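July 9, 2025
By Effie Jardine

I came home from the parish retreat at Saltis on the last bus, and I slept until noon. Now my bag is still in the hall and I want to write while I remember.

It was my first time as a group leader. In my country I went to church every week as a child, but we had no camps, no songs with hand movements, and certainly no talking in small circles about how we feel. So when our pastor asked me to take one of the teenage groups, I said yes before I understood the question. I had 19 young people and one helper, a very calm student.

The theme was the story of Martha and Mary. I always felt a little sorry for Martha. Somebody must cook the dinner, and when I hear this reading I think of my mother, who never once sat down before the guests did. I told this to my group, and one girl said that maybe Jesus would have helped with the dishes afterward. We talked about that for the rest of the hour, and I did not open my notes again. 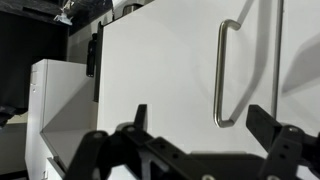
The second day was harder. We had two hours of silence in the morning, and I was more nervous about it than the teenagers were. I sat on the grass behind the chapel with my Bible and thought mostly about my knees. But near the end I read Psalm 121 slowly, first in my own language and then in English, and the words felt new to me in both. I have read it many times and I do not know why it happened that morning.

In the evening we sang hymn 248 from the old blue book. Half of my group did not know the tune – I did not know it either – so we followed the piano from far behind. Dalgleish, our organist, was very patient with us and played the last verse again.

There are things I would do differently. I talked too much on the first night, and I should learn the names sooner. Also I will bring a warmer sweater, even in July.

The pastor has already asked me about next summer. I told him I would answer after I wash my clothes.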